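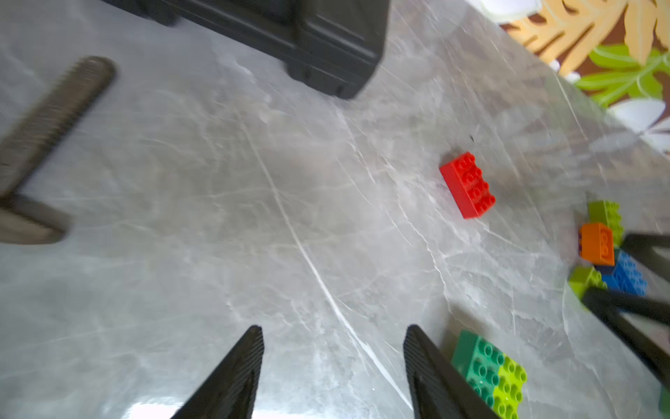
One owner wrote to us that the instructions for the first layer only made sense once the bricks were off the carpet and on a hard table, and asked why we left that until page 4. The advice now comes first.

Section 2: Sorting and building the base

Before you start

Work on a flat, hard surface such as a stone-patterned or plain kitchen table. Wipe it and let it dry. A bright lamp directly overhead will throw glare off a polished top, so move it to one side if you find the studs hard to make out.

Caution: small parts. Keep bricks away from children under three and from pets.

2.1 Sorting

1. Open one bag at a time. The Vakitz starter set has 237 bricks and they get muddled quickly if all the bags are emptied together.
2. Spread the bricks out in a single layer, studs up where you can.
3. Put the reds, oranges and blues in separate groups.
4. Sort the greens last. There are two shades, a lime green and a darker green, and they are easy to mix up in the evening. Hold a brick of each side by side by a window before you decide.
5. Set aside any brick with a split corner or a bent edge.

Note: bricks that come out of the bag already joined should be pulled apart before sorting. Use your fingers or the flat separator. Do not use a knife.

2.2 Building the base

1. Take eight of the red bricks with two rows of four studs. Lay them end to end in two rows of four, long sides touching.
2. Press the second layer on top in lime green, shifted by two studs so that every join below is covered. Fill the gaps at the ends with short bricks.
3. Push down with the flat of your hand until you hear the bricks click. Work from the middle outwards.
4. Turn the base over and check for gaps. If a corner lifts, take that brick off and refit it - do not force it.
5. Join one darker green brick to one lime green brick, side by side, using a thin plate underneath. Make four of these pairs. They become the gateposts in Section 3.

2.3 Care and storage

Wash bricks by hand in water no hotter than 40 degrees and leave them on a towel overnight. They should not go in the dishwasher or the tumble dryer.

The Histden tray holds one starter set. The larger Kennedy box takes up to 3,000 bricks, but fill it only three-quarters full or the lid will not shut.

Missing bricks can be ordered on the Esumitz spares form. Give the colour and the number of studs.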